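I'd gone to Natham to ask the woman behind Graleo how she packs 75 parcels a week from one white table, and within minutes we were talking about tape. "Oh, I've got opinions," she laughed – and she has!

She keeps several kinds out at once: a red 3M double-sided roll, a little black electrical one and a wide white one. "The double-sided is my favourite. I use it for the patterned papers, and I'd be lost without it."
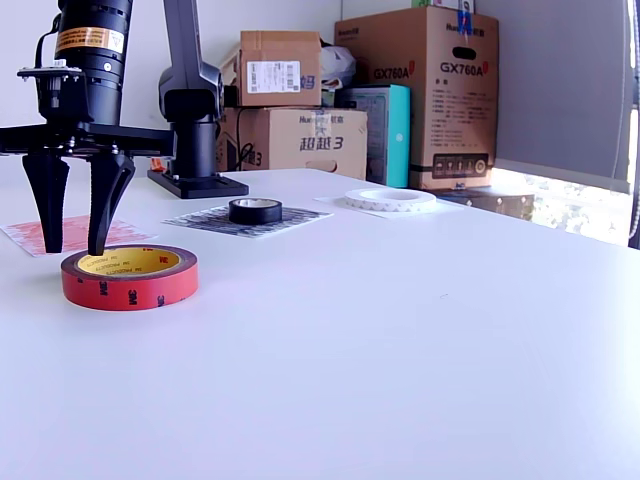
Boxes, old and new

Cardboard gets stacked against the wall until it's wanted, and she rarely buys any new. "If a box is sound, it goes out again. I've had some do nearly 10 trips." Her one rule is to cover the old label first (she forgot once, in May, and the parcel came straight back to her).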